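Print this article | E-mail this article

Mixed Grains in a Small Cooker

August 3, 2018

Most countertop rice cookers are calibrated for plain white rice. The thermostat under the pot trips when free water is gone and the base temperature climbs past 100 degrees Celsius. Adding a dark grain, such as black rice, changes the timing, as the intact bran layer slows the uptake of water.

The Kasisau test kitchen began comparing mixes in March, using black rice from two suppliers, Grudorus and Mkhize. The base recipe was 600 grams of white rice with 5 percent black by weight. Both samples needed a soak before they softened on a standard white-rice cycle.
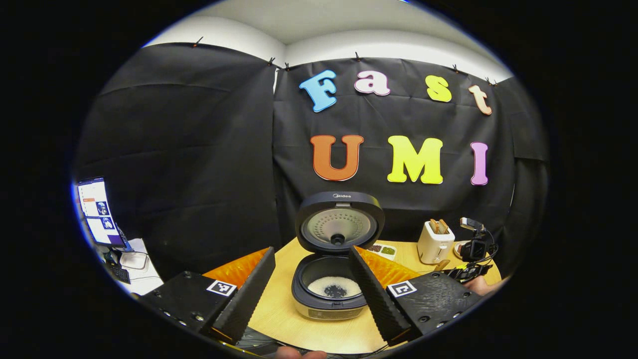 Distribution matters as much as soaking. Black grains shed pigment into the water nearest them, and a heap colors one part of the batch and leaves the remainder pale. A dark clump near the center of a layer of white rice, as in the Midea cooker shown, should be broken up with a paddle and spread to the wall of the pot before the lid is closed. Stirring during the cycle is not recommended. It releases starch and can foul the steam valve.

The perforated inner plate on a lid of this type needs regular washing. Starch film collects in the holes and holds odors from one batch to the next. Where the plate detaches, remove it, soak it for 33 minutes in warm water and dry it fully. Veler, which sells replacement plates and gaskets, advises against abrasive pads on either part.

Leave the finished rice covered for a short rest, then turn it from the bottom.

Print this article | E-mail this article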